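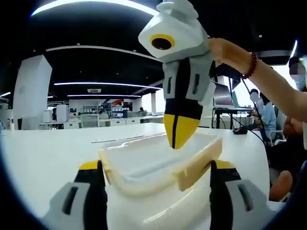

Figure 1. Translucent food container with cream-colored rim and clear lid, on a white table.

3.2 Containers and lids

The household part of the Oakley study concerns plastic containers that are used for keeping food at home. We asked the participating households which containers they use every day, and which ones stay in the cupboard. In total 89 households gave an answer that we could use. The most frequent type was the flat rectangular container with a separate lid. Round containers were also frequent, but they were kept mostly for soup and for cooked rice.

A container was counted as in daily use if it was opened on at least 2 days of the week. Under this rule the large boxes for bread and cake fell out of the sample almost completely. We consider this a weakness of the rule, and we return to it in Section 5.

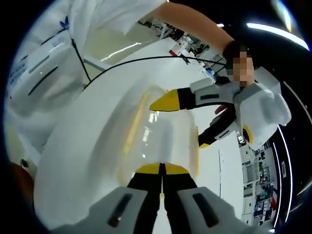
Why do people stop using a container that is not broken? In our interviews the usual reason was the lid: it had been lost, it had bent in the dishwasher, or it had become hard to close.

The answers about closing need some care. The word "tight" was used by the participants in two senses. For some of them a tight lid is one that does not leak when the container is carried in a bag. For others it is a lid that demands much force from the fingers, and this was meant as a complaint. In the earlier Cenent survey both senses were recorded under one code, so a direct comparison with our numbers is not possible. We recoded all answers by hand, and 7 of them stayed unclear after the second reading. These were left out of Table 4.

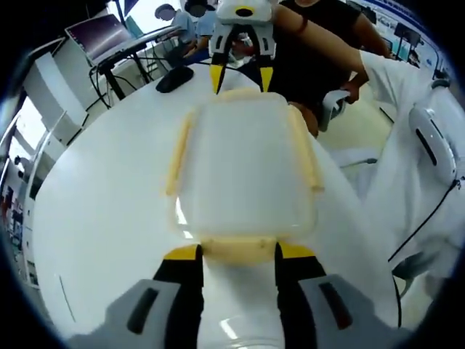 A similar difficulty appeared with the material. Many participants said "glass" for every container that one can see through, also when it was plastic. In May we therefore changed the form and asked them to choose the material from a list. The older answers were kept, but we do not use them when the material matters. The stacking of containers, with and without their lids, is treated in Section 3.3.

Related items
Lids without boxes: a count in shared kitchens
The Sternness scale for hand force in household tasks
Tulomus working notes on food storage, August 2022

Reader comments (3)

Is the form with the material list available? We would like to use it with our own group.

Table 4 gives no separate row for round containers. Were they joined with the rectangular ones?

In my home the lids are kept in a drawer and the boxes on a shelf. I would be interested if the storing place was asked.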